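Tidying Small Cases With a Two-Arm Bench Kit

We get asked whether a two-arm robot kit is worth having for small sorting jobs at home or in the workshop. The Pisik kit from Trallent is sold for exactly that, and we have been trying it on pencil cases and lidded boxes. These are our notes for anyone thinking of buying one or renting it by the month.

Start with the tray. Pick one with a raised rim and keep the long sides of the cases parallel. The arms do better when every case has its place, and so do people.

Leave a finger's width at one end of the row. Cases pushed tight against the rim are hard to grip, and Pisik gave up on ours twice before we moved them.

Pick a plain, matte work surface. Scratches don't matter.
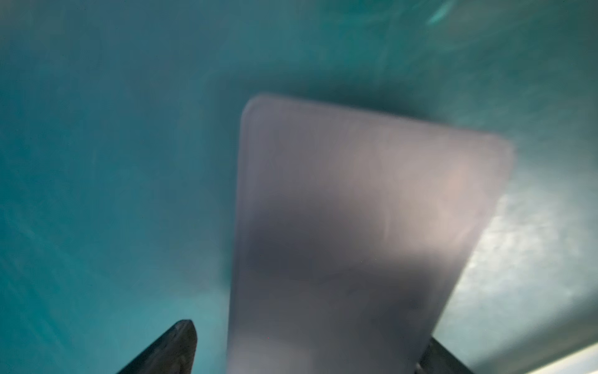
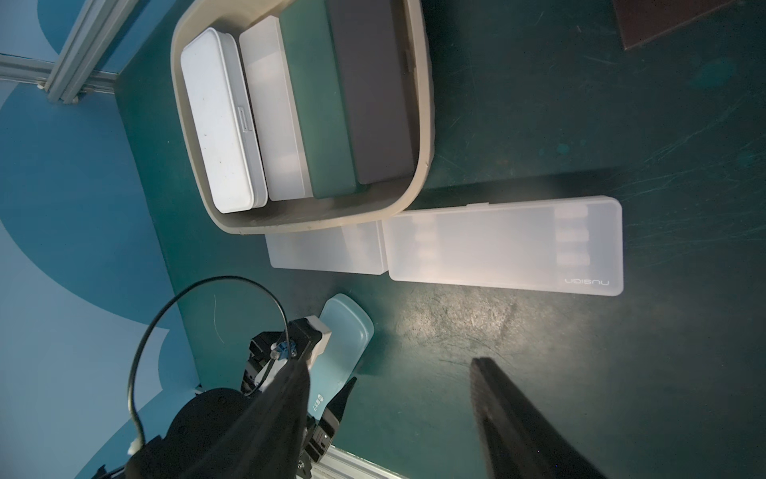 Pencil cases by the tray, seen from the gripper.
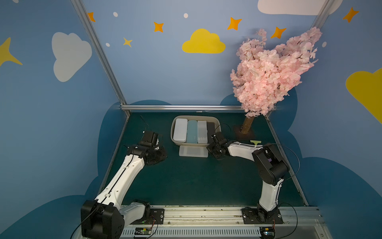 Civcombe, Wed 7 September

Clear lids are the weak point. Frosted plastic under a bright lamp confused the kit more than any dark box did – turn the lamp toward the wall and try again. A strip of masking tape on the lid also works and peels off clean.

Tie back the gripper cables before a long session. Leave enough slack for the arm to reach the far side of the tray, then run it there slowly by hand to check.

Setup took us around 30 minutes with the printed guide. The guide skips the step where you level the rail, so do that first. Ieva Dzene at the Subramaniam tool shop, where the kit is on offer, lent us a long spirit level and we would not have managed with a short one.

The price is $1,837, or $200 a month to rent. For one drawer of pencils that is far too much. For a classroom or a parts room that gets put back in order every evening, rent it first and see. The tray is sold separately, and any stiff plastic one of the right size will do.

Wipe the gripper fingers with a dry cloth at the end of the day.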